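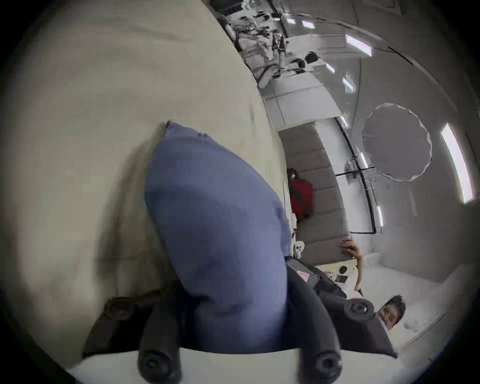

Vorgang 454: Greifzustand wird bei weichen Objekten falsch gemeldet

Status: in Bearbeitung
Priorität: hoch
Komponente: Wahrnehmung / Greifzustandsschätzung
Gemeldet durch: Standort Gosthorpe
Bearbeitung: Mervin Beaulieu, Melent

Fehlerbeschreibung
Seit der Umstellung auf die August-Version des Moduls Shek meldet die Zustandsschätzung bei textilen Beuteln wiederholt »Greifer leer«, obwohl das Objekt zwischen beiden Fingern gehalten wird. Betroffen sind 7 von 64 geprüften Sequenzen. Bei formstabilen Objekten tritt der Fehler nicht auf.

Erwartetes Verhalten
Der Zustand »gehalten« bleibt bestehen, solange beide Finger am Objekt anliegen.

Eintrag 1, 09:40 Uhr
Protokolle gesichtet. Die Segmentierung erfasst den blauen Beutel vollständig, ordnet ihn jedoch der beigen Polsterfläche zu, an der er anliegt. Der Planer Miltari erhält daraufhin kein gegriffenes Objekt und bricht die Bewegungsfolge ab.

Eintrag 2, 11:15 Uhr
Eine Neukalibrierung der Kamera wurde durchgeführt und blieb ohne Wirkung. Ein Fehler in der Zeitsynchronisation ist nach Prüfung der Zeitstempel auszuschließen.

Eintrag 3, 14:05 Uhr
Ursache eingegrenzt: Die Zusammenführung benachbarter Segmente erfolgt vor der Kontaktprüfung. In der Vorgängerversion war die Reihenfolge umgekehrt. Zusätzlich wird der Zustand nach einem einzelnen negativen Bild verworfen.

Vorläufige Maßnahme
Die Segmentzusammenführung ist im Greifbereich zu deaktivieren. Der Zustand »leer« darf erst nach 20 aufeinanderfolgenden negativen Bildern gesetzt werden. Beide Parameter sind in der Standortkonfiguration zu hinterlegen.

Offene Punkte
Die betroffenen Sequenzen sind mit der geänderten Konfiguration erneut auszuwerten. Der Standort wird gebeten, die vollständigen Protokolle einschließlich der Fingerstellungen nachzureichen. Der Vorgang bleibt bis zum Vorliegen der Ergebnisse geöffnet.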